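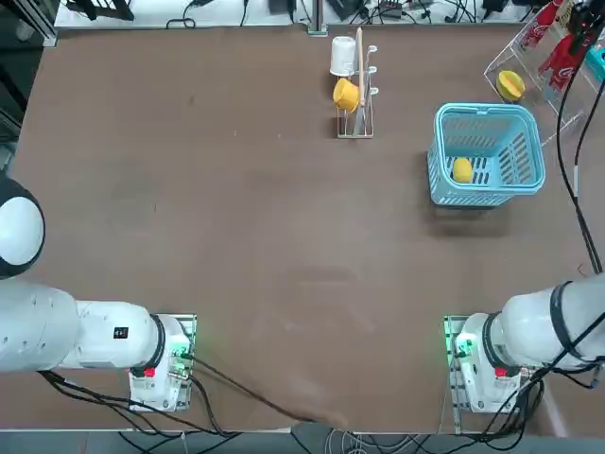

Fig. 4. Wire rack with two cups on it, and the light blue basket to its right.

Section 4. Setting Up the Drying Corner

Now that your Soltik rack is assembled (if it isn't, go back to Section 3 and take your time with it), you can give it a proper home. A drying corner is a small thing, but you'll use it every day, and a few minutes spent choosing the spot will save you a good deal of shuffling later on.

4.1 Choosing the spot

1. Pick a flat, level surface that you can reach comfortably from the sink. A table does just as well as a counter.
2. Wipe the surface and dry it with a towel.
3. Set the rack down toward the back, with its hooks on whichever side you reach for most easily. In Fig. 4 they are on the right.
4. Press gently on each corner of the base. If it rocks, slide the rack a little to one side and try again. Older tables often have a low spot you never noticed before!

Note: Leave at least 2 inches between the rack and any wall, so that air can get around the cups and you can wipe behind them.

4.2 Hanging the cups

1. Shake each cup over the sink before you bring it across.
2. Place the first cup upside down on the upper part of the rack, like the white one in Fig. 4.
3. Hang the next cup lower down, tipped on its side, like the yellow one. Turn the rim toward the open side of the table so that drips don't land on whatever you keep next to the rack.
4. Let go slowly. If the rack leans, move the heavier cup to the lower place.

CAUTION: Do not hang any single item heavier than 500 grams. Stoneware mugs and glass measuring jugs can weigh more than you'd think, so put them on a kitchen scale first if you're unsure.

Long, thin things such as a wooden stick or a chopstick can stand upright in the rack. Keep the pointed end down, please, especially if there are children in the house.

4.3 Placing the basket

The basket takes everything that won't hang: lids, small bowls, the odd plastic tub that has lost its partner.

1. Put the basket next to the rack with a hand's width between them.
2. Lay a folded tea towel underneath if your table marks easily. Water runs out through the slots, and a bare wood top won't thank you for it.
3. Fill it in a single layer, with bowls face down.
4. Once a day, lift the basket, change the towel and wipe the table.

CAUTION: Never carry the basket by one side while it is full. Use both hands and keep it level.

4.4 Looking after it all

Wash the rack and basket every 7 days in warm water with a little dish soap. A soft brush is best for the places where the wires meet, and an old toothbrush gets into the basket slots nicely. Rinse well and let both dry completely before you load them again. Please don't use steel wool on the rack, as it scratches the finish.

If a hook works itself loose, stop using it and write to Signe Ladefoged at our Bundton parts desk with the part number from the back cover. Replacement hooks are sent out in pairs.

Continue to Section 5, Adding a Second Shelf.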